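Setting up a watch list for your anime club (part two of the guide)
By Rimantas Eglītis
October

Right, you've got Nirkitz installed and you've made your account, so now we get to the fun bit, which is building a shared list that your whole group can see and argue over. I run mine for a little club in Hitville that meets above a bakery, and I've set this up three times now (twice because I made a mess of it), so I'm writing down the way that works for me.

Before you start, have your member list handy and decide who's going to be the editor. Only an editor can change the running order. Everyone else can suggest and vote.

Making the list

1. Open Nirkitz and choose New list from the menu on the left. If you don't see the menu, your window is too narrow, so stretch it a bit.

2. Give the list a name. Keep it short! Names get chopped at 20 characters on the phone version, and ours spent a whole winter showing as "Hitville Autumn Anim".

3. Pick Series or Films. You can mix them later, but the first choice decides how the list counts your progress. With Series it counts episodes, with Films it counts titles. I always go for Series, even when we've got a film or two planned.

4. Set the language for titles. You get Original, Romanised or English. Romanised is my favourite, but if half your club only knows the English names then do be kind to them.

5. Press Save. The list is private until you share it.

Note: the description box takes 2000 characters, and line breaks count. I put our meeting times in there, plus a reminder about not talking over the opening songs.

Adding shows

6. Press the plus sign and start typing. The search looks through the Semeniuk catalogue, which is huge for older television and a bit patchy for short web series. Try the other spelling before you give up — long vowels trip it up all the time.

7. Check the year before you tap Add. Plenty of shows have been remade under the same title, and I once lined up a gloomy eighties version for a room full of people expecting the cheerful one.

8. If a show has several seasons, you'll be asked which to include. Tick only the ones you really mean to watch. Our longest entry came to 98 episodes and sat at the top of the list like a boulder.

9. Specials and recap episodes come in switched off. Turn them on under Extras if you want them. 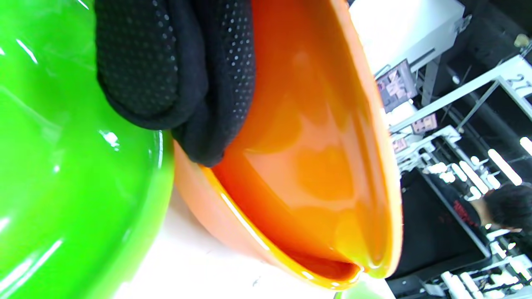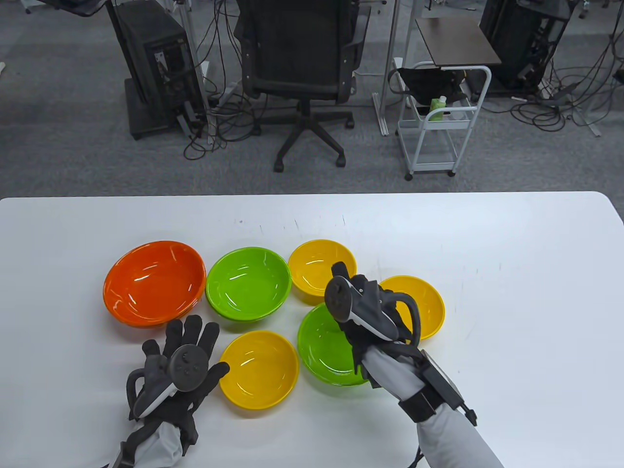
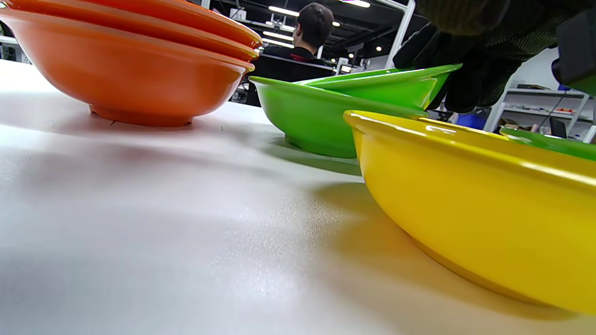
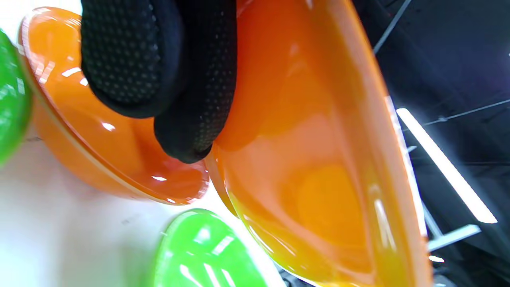
Bowls on a table. Photos: Cliltano

Caution: don't drag shows about while the list is still loading. The little circle in the corner has to stop spinning first. I lost an evening's sorting that way and there's no undo for the running order.

Inviting people

10. Open the list, choose Share, then Copy link. Anyone with the link can join as a voter.

11. To make somebody an editor, tap their name and switch on Can edit. They need to have joined first, so send the link, wait until they show up, and then do this bit.

12. If your link stops working, it has probably run out. Links last 59 hours (an odd number, I know, don't ask me). Go back to Share and press New link. People who've already joined won't be affected.

Voting and spoilers

13. Turn on voting under List settings. Each member gets three votes per round, and they can pile all three on one show if they're feeling passionate. Somebody in my club does this with the same volleyball series every single round!

14. Set a closing time. We use 6 pm on the evening we meet, which leaves me just enough time to see what's won and find the right disc.

15. Switch on Hide comments past my episode. It's off to begin with, and I think that's daft. With it on, you only see remarks on episodes you've ticked as watched, so people who've raced ahead can chatter away in peace.

Note: hiding only works if everyone ticks their episodes. If you watched something years ago, use Mark all as seen, or you'll be staring at an empty comments page wondering where everybody went.

When something looks wrong

A show appears twice. Two members have suggested it under different titles. Open either copy, choose Merge, and pick which title to keep. The votes get added together.

The episode count is too high. Look at Extras first, then at which seasons are ticked. If it's still off, there's a Report button at the bottom of the show's page, and mine have usually been fixed within the month.

Votes have vanished. Check that the round hasn't closed. Old rounds are kept under History, and you can open one again from there as long as you're an editor.

Part three covers the calendar, including how to add a break week when half the club is away.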